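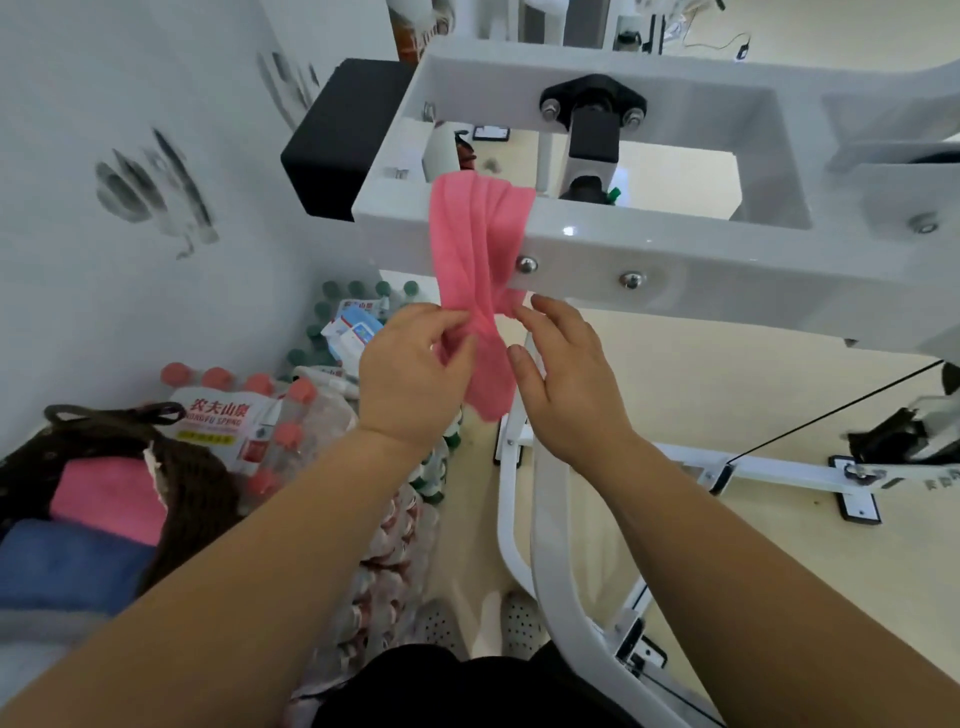

From: Noémi Vass
To: Flesura house list
Date: May 20, 2018
Subject: Re: Cloths in the training room

Dear all, dear Noémi,

Thank you for your message. I put it below again, because some people wrote to me that they did not receive it.

Noémi Szilágyi wrote:

> Hello everybody,
>
> I was in the training room in the morning and I have three questions.
> 1. Which cloth is for the machines and which one is for the sweat? I found two colors and I used the one that was closer to me.
> 2. Can we have some hooks? The cloths get put down everywhere and I never know if they were used already.
> 3. Who orders the water, and can it please stand somewhere else than next to the wall? I would like to do my stretching there.
>
> Also the spray bottle from Nowicki is nearly finished.
>
> Greetings,
> Noémi Sz.

I answer in the same order.

1. Pink is for the machines, blue is for hands and face. This was written on a paper on the door, but the paper fell down in the winter and I did not make a new one. I am sorry for that. I will print it again this week, with bigger letters.

For the machines, please do not spray on the metal directly. Spray a little on the cloth and then wipe. On the big white frame you begin with the upper crossbar. Put the cloth over the bar so that it hangs on both sides, hold it with both hands, and pull it along to the end. In this way the front and the back are cleaned together. Go slowly at the bolt heads, the dust likes to stay around them. The black pads get only a cloth with water, no spray. The cable stays dry, please do not wipe it at all.

2. Hooks we had already. They were the kind with glue, and the glue does not hold on this paint. I asked Irnon for the price of a small rail with 8 hooks, which would be fixed with screws. They wanted 4000 for the rail and the mounting together, and I think it is too much for a thing on which we hang cloths. So for now we fold them.

My proposal is the following. A cloth which is clean and ready lies folded and flat on top of the water packs. A cloth which was used goes to the bag behind the door, also when it was used only for one minute. If it is folded, it is clean. If you see one that is not folded, treat it like a used one. 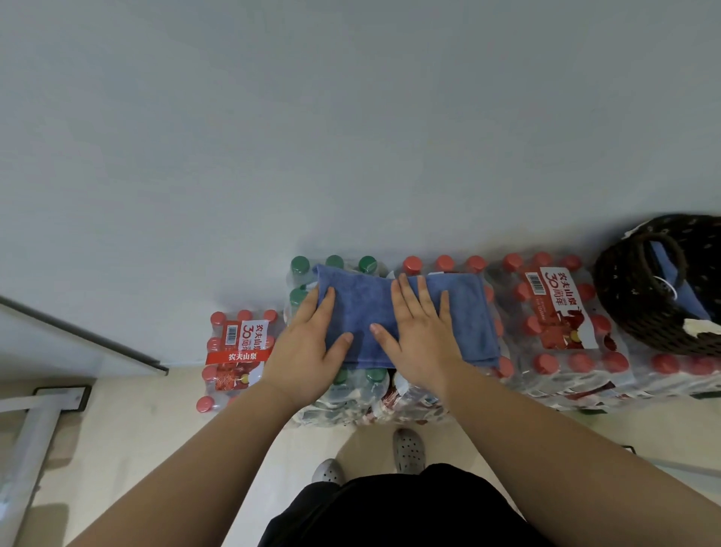 Blue towel, folded and pressed flat on the water packs, with the basket at the right.

Please press it with the flat hand after the last fold. When it is only thrown there in a ball, it slides down behind the packs, and then I must move the water to get it out. I did this two times in one month and my back remembers it.

The bigger cloths need a wide place, so put them over two packs next to each other. The caps are a little uneven under the cloth, but it lies well enough.
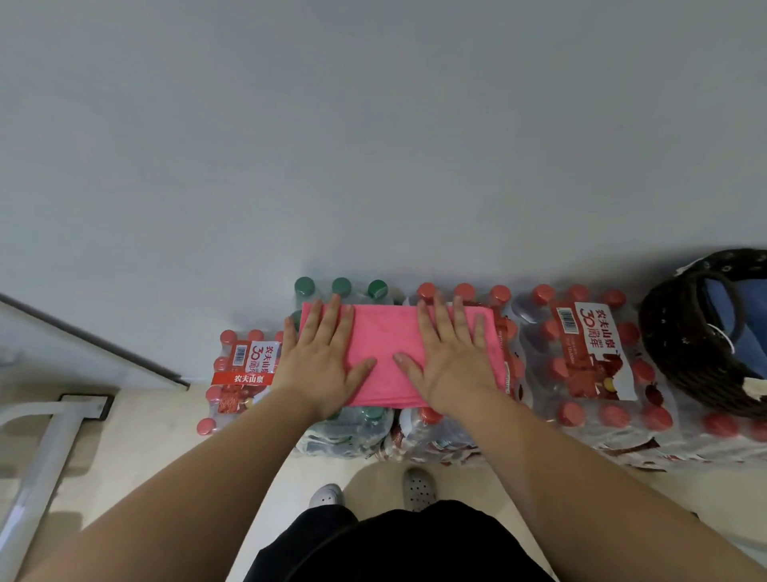

Pink cloth across two packs, green caps under the left half and red caps under the right.

3. The water I order myself, from the shop on Vilmont Street. It stands next to the wall because the floor is free there and one does not fall over it in the dark. The last bill was 157 and it is paid from the common money. If somebody has a better place, please write it to the list - but it should not be the corridor, we promised the landlord to keep it free. For stretching I can push the packs closer together, maybe this gives you one meter more. When you take a bottle, please open the wrap from the side and not in the middle of the top, so that the top stays flat for the cloths.

The spray: I will buy a new one. Nowicki changed the number of the product, it is 3793 now, if somebody passes there before me and wants to bring it. Please keep the receipt.

The washing of the cloths I do until August. After this I am away for some weeks and I look for a person who can take the bag home. They go at 60 degrees, without softener, because with softener the blue ones do not take up the water well.

Best regards,
Noémi Vass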